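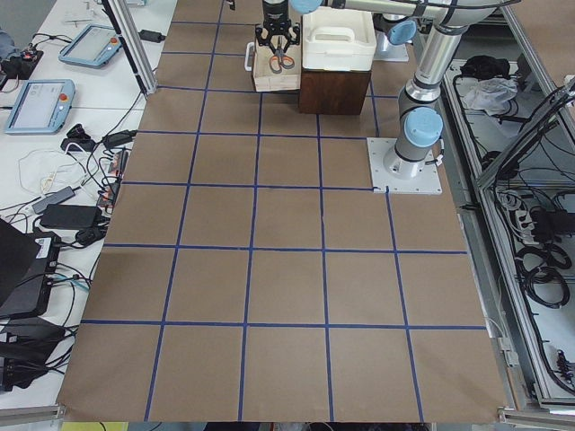
*Photo: Teguh Kusuma, Gostivwood bench robotics*

## 4. Setting up the tool return station

This section covers the first set-up of the station and the change in duties for bench staff. It applies to the Cultamer cell program, revision 16. Read section 3 (power and emergency stop) before starting.

### 4.1 Preparing the table

1. Clear the tabletop and cover it with a single sheet of brown kraft paper.
2. Lay the dark blue tape in both directions to form the grid. Press down all crossings. Loose tape will catch on boxes.
3. Check that the arm's mounting plate is flat and that the corner screws are tight.
4. Place the light wooden box under the gripper with the loop handle to the operator's left.
5. Put one tool in the box. Scissors go in closed and lying flat.

**Note:** The grid is for people. The arm does not read it. Record the cell in which each box stands on form 287 so that the next shift can restore the layout.

### 4.2 Teaching the pick position

1. Take the teach pendant assigned to the arm. Confirm the arm number on the display before pressing any motion key.
2. Select manual mode and set speed to level 2.
3. Bring the gripper over the box with its fingers pointing straight down.
4. Lower until the fingers are level with the rim. Stop and check clearance on all four sides.
5. Continue down to the tool, close the gripper, and save the point as PICK.
6. Raise the arm straight up before moving sideways. Save this point as CLEAR.

**Caution:** Keep hands out of the box whenever the arm is enabled. Pick up a dropped tool only after pressing the red emergency stop button on the pendant.

**Caution:** Do not route cables across the papered area. Leave adapters and plugs on the side desk.

If the display shows error 1046, the gripper closed without reaching its grip force. Open it, reposition the tool, and repeat step 5.

### 4.3 Changes to bench duties

Under the Crabtree layout, bench staff sorted returned hand tools at the end of each shift. With the station in use:

- Bench staff place returned tools in the box, one at a time, and no longer carry them to the tool crib.
- The crib attendant becomes the station operator and completes sections 3 and 4 with a trained colleague before working alone.
- Blade inspection remains a manual task. The station does not detect nicks or loose pivots.
- The operator may stop the arm at any time without approval. Stops are not counted against shift output.

Shift leads must update the posted duty list before the first automatic run. For sites using the Titemmont crib software, see section 7 for the return codes.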